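Neighborhood Garden Club, minutes, 11/16/23

I'm filling in as secretary again, so bear with my spelling. We started late because the coffee wasn't ready, and then we approved the October minutes with one fix (the compost went to the Ronance Street beds, and I had written Stidov Park).

Money first: we have $2229 in the account after paying Hinero for the mulch. Everyone was happy with that! The Mahmoud Nursery bill hasn't come yet — I'll call them Monday.

Bulbs next. We have 13 bags of tulips left and the ground is still soft, so we'll plant on Saturday morning at Stidov Park. Bring gloves and a trowel if you have one.

Then we got to the shed door, which took up half the evening. Two people want it green, like the fence, and the rest of us want something you can spot from the gate. I'm all for a shiny orange, the same kind as the big rounded joint on the KUKA arm, and a strong yellow like its thick cable would do nicely for the trim. We vote in two weeks. Snacks are on me.

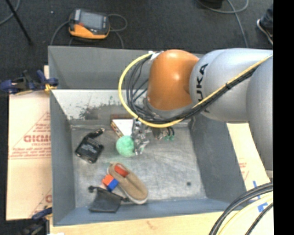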